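Schmale Zimmer, lange Nächte

Wie der Zuschnitt eines Schlafzimmers den Schlaf beeinflusst und was sich daran ohne Umbau ändern lässt

2020-11-04

Das Schlafzimmer ist in vielen Grundrissen der Raum, der übrig bleibt. Zuerst wird das Wohnzimmer geplant, dann die Küche, dann das Bad, und was zwischen Flur und Außenwand noch Platz hat, bekommt ein Bett. In der Siedlung Plellwood, deren erster Abschnitt im September bezogen wurde, sind die Schlafzimmer deutlich länger als breit. Wer dort einzieht, stellt das Bett an die einzige Stelle, an der es passt, und lebt mit dem Ergebnis.

Schlecht schlafen muss man in so einem Raum nicht. Die Breite eines Zimmers spielt nachts kaum eine Rolle. Wichtiger sind Luft, Temperatur, Licht und Lärm, und bei allen vieren haben kleine Räume ihre eigenen Schwierigkeiten.

Die Luft

Ein kleines Zimmer enthält wenig Luft, und zwei Schlafende verbrauchen sie schnell. Als Richtwert für gute Raumluft gelten 1.000 ppm Kohlendioxid. Bei geschlossener Tür und geschlossenem Fenster ist dieser Wert in einem kleinen Schlafzimmer oft schon überschritten, bevor die Nacht richtig begonnen hat. Man wacht davon selten auf, fühlt sich aber am Morgen müde und hat manchmal Kopfschmerzen.

Abhilfe schafft Stoßlüften direkt vor dem Zubettgehen und gleich nach dem Aufstehen. Das gekippte Fenster ist im Sommer eine brauchbare Lösung. Im November kühlt es vor allem die Laibung aus, und an kalten Laibungen bildet sich Schimmel. Wer nachts nicht lüften kann, lässt die Zimmertür offen. Das vergrößert das verfügbare Luftvolumen um den Flur und kostet nichts.

Die Temperatur

Die meisten Menschen schlafen in einem kühlen Raum besser als in einem warmen. Ganz abdrehen sollte man die Heizung trotzdem nicht. Ein ausgekühltes Zimmer, in das abends warme, feuchte Luft aus der Wohnung zieht, ist der häufigste Grund für nasse Fensterränder. In schmalen Räumen kommt hinzu, dass das Bett oft mit dem Kopfende oder einer Längsseite an der Außenwand steht. Eine Handbreit Abstand reicht, damit die Luft dahinter zirkulieren kann. Bettkästen, die bis zum Boden reichen und vollgepackt sind, nehmen der Matratze die Belüftung von unten.

Beim Heizkörper gilt dasselbe. Steht er hinter einem bodenlangen Vorhang, heizt er das Fenster und nicht den Raum.

Das Licht

Fenster an der Stirnseite bringen tagsüber Helligkeit bis weit ins Zimmer und sind morgens ein Problem für alle, die nach Sonnenaufgang noch schlafen wollen. Rollos, die in der Laibung sitzen, lassen an den Seiten Streifen frei. Dichter schließen Vorhänge, die an der Decke montiert sind und seitlich über die Öffnung hinausreichen. Der Stoff entscheidet weniger, als die Werbung nahelegt. Ein einfacher gefütterter Vorhang in ausreichender Breite schlägt den teuren Verdunkelungsstoff, der zu knapp zugeschnitten wurde.

Für die Lampe am Bett wird meist eine warme Lichtfarbe empfohlen, schwach genug, dass man sie nicht als Raumlicht benutzt. Eine Deckenleuchte genau über dem Kopfkissen ist unangenehm. Leider sitzt der Auslass in langen Räumen oft dort.

Der Lärm

Leere Wände und harte Böden werfen Schall zurück. In einem langen, schmalen Raum mit parallelen Wänden entsteht leicht ein Flatterecho, das man beim Händeklatschen gut hört. Teppich, Vorhänge und ein gefülltes Regal dämpfen es. Gegen Straßenlärm helfen sie nicht, dafür braucht es dichte Fenster. Bei älteren Fenstern lohnt zuerst der Blick auf die Dichtungen, bevor man an neue Scheiben denkt.

Was es kostet

Für eine Umgestaltung ohne Handwerker haben wir mit einem Budget von 600 Euro gerechnet: Vorhänge samt Schiene, ein Teppich, eine Leselampe und ein Hygrometer. Zusammengekommen sind 546 Euro, der größte Teil davon für Teppich und Vorhangstoff. Das Hygrometer war der kleinste Posten und derjenige, den wir als Ersten kaufen würden.

Farbe ist in dieser Rechnung nicht enthalten. Weiß bleibt für schmale Zimmer eine vernünftige Wahl, weil es das Tageslicht verteilt. Wer einen dunkleren Ton möchte, streicht am besten die Stirnwand. Der Raum wirkt dann kürzer, was bei diesem Zuschnitt meist erwünscht ist. 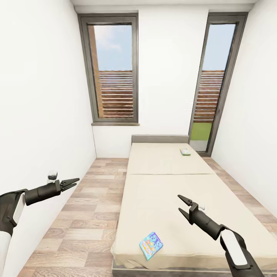 Schmales Schlafzimmer in Weiß mit zwei hohen Fenstern an der Stirnseite (Computergrafik)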